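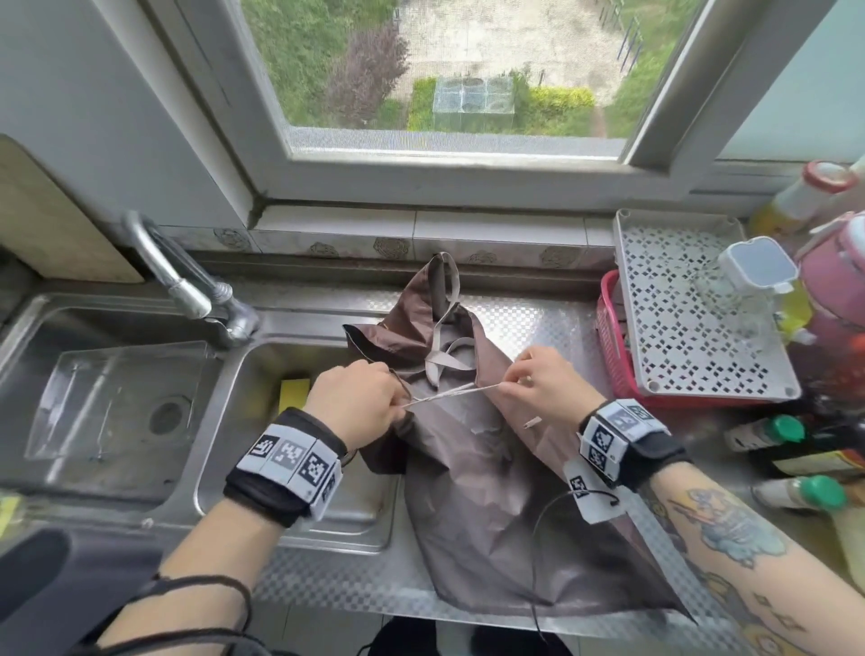
OK so I have now spent 6 nights sleeping outside this year and I have opinions about sleeping bags. Thread, sorry in advance.

First one: temperature ratings. My old bag, a Nekik I bought on clearance in college, says 20 degrees on the tag. I was shivering at 38 in it. Look for the comfort number, the one in small print. The big number is the one where you get through the night and hate everybody at breakfast.

Second: the pad matters more than the bag!! I slept on a cheap foam pad for years and kept buying warmer bags (why). Borrowed a thick insulated pad in June and slept like a rock with the bag half unzipped.

Third: don't keep your bag squished up at home. I left mine packed tight in a closet for two winters and the fill went flat as a pancake. Now it lives in a big loose cotton sack under the bed and only gets stuffed the night before a trip.

Also stuff it, don't roll it. Feet end first, just shove handfuls in. I used to fold mine in thirds on the living room floor like a flag and it took forever and never fit anyway.

Washing. Front loader, gentle, the special down soap, rinse it twice. Then the dryer on low with clean tennis balls for what feels like your entire life. I fed the machine at the laundromat on Muñoz for a whole afternoon and finished a paperback.

Someone asked what I use now. It's a Starkent, the mummy one, regular length. I'm a side sleeper and I was scared of the mummy shape but you just roll the whole thing with you like a burrito — it's fine. The zipper snags though. Every single time, about knee height.

I tried on the Zorkum too (yes, I lay down on the floor of the store, in my shoes, a child watched me). Really soft, lots of room in the shoulders, but it was 456 dollars and I have a car payment.

Last thing, put tomorrow's socks in the bottom of the bag before you go to sleep. Warm socks at 5 am — I will never shut up about this.

Anyway next trip is two weeks out and the low is supposed to be 29. If you have a favorite hot water bottle tell me which one, I need a lid that doesn't leak on my feet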